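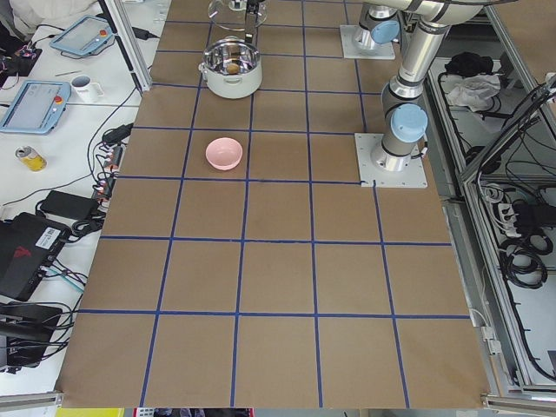 Texto: redação Limico · secção Bancadas e superfícies · atualizado em outubro

Forrar um tampo com cartão é uma proteção barata e fácil de substituir. Dividi-lo em quadrícula com fita colorida acrescenta outra coisa: cada peça passa a ter uma posição, e a posição pode ser anotada, repetida e conferida. O método serve para bancadas de oficina, mesas de apoio à cozinha e superfícies onde se pousam tachos, tampas e taças por uma ordem fixa.

Escolha do cartão

Usar cartão castanho liso, sem impressão na face superior. A tinta de caixas reaproveitadas pode manchar a base da loiça clara. Rejeitar placas com vincos a meio: uma taça pequena pousada sobre um vinco fica inclinada. Se o tampo for maior do que a placa, juntar duas topo a topo e nunca sobrepostas, com a junta coberta por uma das linhas de fita.

O cartão deve ser aberto e deixado na divisão de véspera, com peso em cima. Placas que vieram enroladas precisam de mais tempo. Cortar com x-ato e régua metálica, em várias passagens leves. Quando a mesa tem uma calha ou perfil metálico no bordo, cortar o cartão à face do perfil e deixá-lo livre para limpeza.

Marcação

1. Medir o tampo nos dois sentidos e dividir pelo diâmetro da peça maior com as pegas incluídas. Para um tacho pequeno de duas pegas laterais, uma célula de 17 cm costuma chegar.
2. Marcar os pontos a lápis nas quatro margens. Não riscar o meio.
3. Esticar a fita de margem a margem e só depois assentar, do centro para fora.
4. Colar primeiro todas as linhas verticais, depois as horizontais.
5. Passar uma espátula de plástico nos cruzamentos, que são os primeiros a levantar.

A fita azul-escura lê-se bem sobre o castanho. As fitas bege ou creme perdem-se com luz fraca. Em mesas com mais de 60 cm de profundidade, conferir o esquadro a cada duas linhas - o desvio acumula-se e as últimas células saem tortas.

Disposição de tacho, tampa e taça

Na montagem fotografada, a taça cor-de-rosa ocupa uma célula e o tacho branco, de interior em aço inoxidável, está na fila seguinte. A tampa de vidro fica mais acima, separada do tacho. É uma disposição em coluna, prática para quem trabalha de frente: a peça mais baixa perto das mãos e a mais alta atrás, sem que seja preciso passar o braço por cima do tacho para chegar à taça.

Outras regras úteis:

- Centrar a peça na célula. Sobre a fita, a base assenta em dois níveis.
- Orientar as pegas sempre no mesmo sentido.
- Reservar uma célula para a tampa. Apoiada na borda do tacho, escorrega com facilidade.
- Deixar uma célula vazia entre a loiça e qualquer equipamento aparafusado à mesa.
- Conduzir os cabos junto a uma linha de fita e não na diagonal.

Para as referências, letras nas colunas e números nas filas. Escrever na margem, a marcador permanente de ponta fina. A ficha de bancada da Datemis já traz uma quadrícula em branco; uma folha de papel quadriculado cumpre a mesma função.

Calor e humidade

O cartão não é base para quentes. Um tabuleiro saído do forno a 200 °C vai para uma grelha metálica ou uma pedra, fora da zona forrada. O mesmo vale para tachos acabados de tirar da placa: além de escurecer o papel, o calor amolece a cola da fita, que depois desliza e deixa resíduo.

Líquidos derramados absorvem-se com papel, por pressão e sem esfregar. Se a superfície empolar, a célula está perdida. Pode recortar-se o quadrado pelas linhas e encaixar outro, fixado com fita nova. Alimentos descascados ou cortados não devem tocar no cartão - pousam-se dentro do tacho ou da taça.

Manutenção

Aspirar com escova macia no fim de cada utilização. Em uso diário, trocar o forro a cada 14 dias; em uso ocasional, quando as bordas começarem a desfiar. Antes de deitar fora, retirar a fita, que não segue para o papelão. Para a cola que ficar no tampo, álcool isopropílico num pano, primeiro num canto escondido se houver verniz.

Guardar uma tira de cartão com os intervalos marcados. Serve de gabarito na montagem seguinte e dispensa nova medição.

Artigos relacionados
Fita de pintor, fita isoladora e fita de tecido: onde usar cada uma
Tampas de vidro: arrumação vertical em gaveta
Suporte Kaczorowski para rolos de cartão: montagem na parede
Remover cola de superfícies envernizadas
Plano de limpeza Wisevia para bancadas partilhadas

Dicas > Oficina e cozinha > Bancadas > Forro em cartão

© Limico · Contactos · Voltar ao topo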